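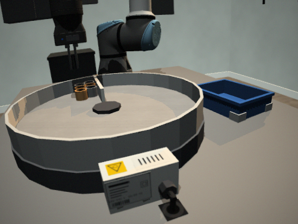 Notes from our visit to the Gilura open day in June

I promised you the short version, so here it is! The demo (the Kekik cell, all simulated) is a sorting job: orange parts and gray parts share a round tray, and the arm has to move them into the blue one.

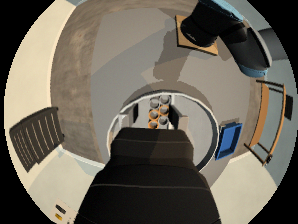
Gripping is the hard bit, and it's what I want you to think about before the lab. A finger needs room on both sides of a part. When the cups stand as close together as these gray and orange ones, there's hardly any – so which would you go for first?

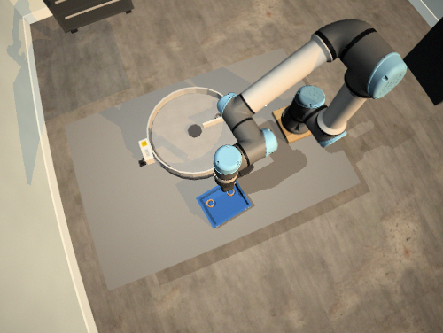 Gilura runs the job 1000 times with 3 different starting layouts. Read page 17 of the Nollcombe packet and bring me your pick order.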